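Actualités > Vie locale > Logement

Cludmont : la cuisine partagée rouvre avec un coin rangement

30/08/2022 – Par Štefánia Kováčik

La cuisine commune de la résidence Vávra, à Cludmont, est de nouveau accessible aux locataires depuis lundi soir. Elle était fermée depuis cinq semaines pour la réfection du réseau électrique.

Les travaux ont coûté 3 000 euros, pris en charge par le bailleur Cetier. Les prises du plan de travail ont été remplacées et les petits appareils ont retrouvé leur place le long du mur carrelé.

« On manquait surtout de rangements », explique Vojtěch Vaněk, qui gère la résidence. Les bocaux et les boîtes restent désormais sur le plan de travail, à côté d'un meuble en bambou à tiroir – les 18 foyers inscrits peuvent s'en servir librement.
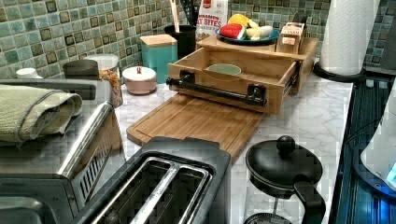 Le grille-pain doit être débranché après chaque utilisation, précise le nouveau règlement affiché dans l'entrée. La cuisine est ouverte tous les jours jusqu'à 22 heures. Une seconde tranche de travaux, consacrée à l'évier et à la ventilation, est prévue en octobre.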